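Notes on the Release of the Kerr Planner

Posted by Marion Dow, Jan 26, 2025

The planner that the Manipulation Software Group has used since July has been replaced. This entry records what changed in the new version, which we call Kerr, and what remains to be done before the Rallport review.

The earlier planner treated every task as a single path from start to finish. If the wrist camera reported something unexpected partway through, the whole path was discarded and computed again. On bathroom tasks this was costly. A towel left on a vanity has no fixed shape, and its estimated outline shifts from one image to the next. Zulkifli Lau reviewed the logs and found that most of the discarded paths differed from their replacements only in the last segment.
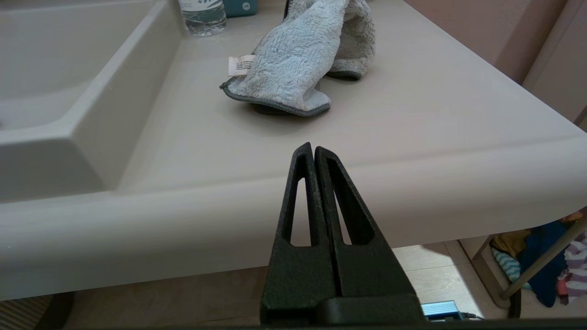 Kerr divides a task into an approach, a contact segment and a retreat. Only the segment affected by new information is computed again. The approach is held fixed unless an obstacle enters it, and the contact segment is refreshed every 40 milliseconds. Craig Skinner wrote the rule that decides which segment an observation belongs to. It is a short piece of code, and I would ask colleagues to read it before changing any of the thresholds near it.

We also moved the collision model out of the planner and into Jendix, our shared perception service. Two programs had been keeping separate records of the same countertop, and they did not always agree about where the edge was. There is now one record. The cost is a delay of 2 milliseconds on each query — acceptable for present purposes, although Howard Lockwood has asked that it be measured again on the older computers at Zitordale.

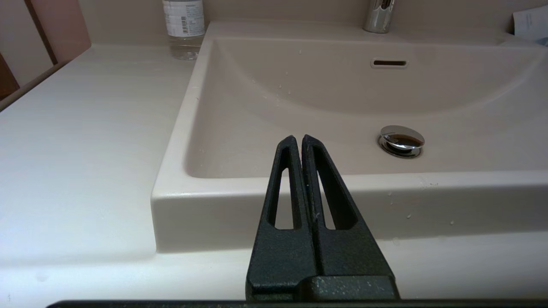
Manipulation Software Group, Zitordale

Polished fittings remain the weakest point in perception. A chrome drain stopper or faucet reflects whatever is near it, and the depth estimate on such a surface can be wrong in either direction. Clear plastic bottles cause a similar problem. Kerr now accepts a confidence value with each depth point and keeps a margin of 30 millimeters wherever confidence is low. Wen-hsiung Yang considers this margin too wide for work inside a basin, and I am inclined to agree. A smaller value will be tried once the replay tool can compare two margins on the same recording.

The configuration format has changed as well. Old files will load, but the field for wrist offset is ignored and must be entered again in the new calibration section. Please send questions about the conversion to Craig, and defects to the usual tracker under the Kerr label.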